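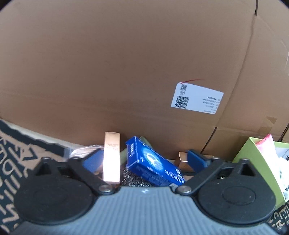 # Hutness Blu-ray: wrong frame rate on the theatrical cut?

**m_bilyk**

Got the two-disc set of *Hutness*. Disc one is the theatrical cut, disc two is the extended cut. MediaInfo reports 23.976 for disc two and 24.000 for disc one. Running time on disc one is therefore slightly shorter than the same material on disc two, and the lossless track is clean on both.

My problem is the car chase through the grain terminal. On disc one there is a visible hitch every time the camera pans left to right. Disc two is fine at the same point. Player is set to source direct, TV has motion processing off.

Has anyone else compared the two?

---

**slavica_s**

24.000 is legal on Blu-ray, so the disc isn't out of spec. Check what your player is sending. A lot of them take a true 24 stream and output 23.976 anyway, dropping or repeating a frame when the buffer drifts. You would see one hitch every 40 seconds or so from that, not one on every pan.

If you get it on every pan, it's something else.

---

**m_bilyk**

TV info panel says 24 Hz for both. It doesn't show decimals.

---

**tkachenko_o**

The pans are like that in the movie. Saw it twice in a theater and noticed it both times. The chase was shot with a narrow shutter and there's very little motion blur, so anything moving sideways at 24 fps breaks up. The director did the same thing in *Prusimine*, in the stairwell fight.

---

**m_bilyk**

Then why is disc two smooth?

---

**tkachenko_o**

Are you sure it's the same shots? The extended cut re-edits the chase. The truck goes through the gate before the phone call, and two of the longer pans are gone or trimmed.

---

**shevchuk.m**

Disagree with the shutter theory. I have the trailer file at high bitrate and the pan past the silos is in it, and it has normal blur. Stepped through it frame by frame. Somebody added blur or somebody removed it, but the trailer and disc one don't match.

---

**tkachenko_o**

Trailers get cut from unfinished shots all the time. The silo pan has a digital background. It may have been rendered with blur for the trailer and redone later. Doesn't say anything about the disc.

---

**shevchuk.m**

It says the source had blur in it at some stage — which is more than your theater memory says.

---

**slavica_s**

Can we get frame numbers? Michael Bay-style cutting arguments go nowhere without them. Maksym, if you can step through on a PC, take 20 consecutive frames from the silo pan on disc one and look for duplicates. If there's a repeated frame, it's an authoring fault. If every frame is unique and the spacing between positions is even, it's photography or your display.

---

**m_bilyk**

Done. Started at the frame where the truck clears the first silo. No duplicates. Spacing is even for the first part, then there is one jump that is double the others. Repeated the check further on and found another, 50 frames after the first. So there are frames missing, not repeated.

Disc two has all of them at the same spot. It is the same shot, for the record. Same extras, same bird.

---

**slavica_s**

A regular dropped frame suggests a conversion. One in 50 is an odd ratio, though. 25 to 24 would give you one in 25. Possibly a master that was blended or conformed by shot and not as a whole reel. Does it happen in dialogue scenes?

---

**m_bilyk**

Checked the kitchen scene and the opening. No drops there that I can find, but people sitting still make it hard to tell.

---

**yaryna_m**

I have the single-disc rental version and ran the same test on the silo shot. No missing frames, 23.976. The back of the case credits the encode to Yurchenko. What does yours say?

---

**m_bilyk**

Cumard, both discs.

---

**yaryna_m**

Different encode, then. The chase on mine still looks choppy on a projector, for what it's worth. Less than what you describe.

---

**tkachenko_o**

So it's choppy with every frame present. Narrow shutter.

---

**shevchuk.m**

Or her projector. Two faults can sit in one scene. I'll accept less blur than average, but the trailer is still different.

---

**slavica_s**

I'd write to the distributor with the two frame positions and the disc ring code from the inner hub. Keep it short and leave the shutter out of it. They will ask for the player model and firmware too.

---

**m_bilyk**

Sent. Will post the reply. Meanwhile, if anyone else has the Cumard pressing, the ring code on my disc one ends in 400. I'd like to know if there is a later one.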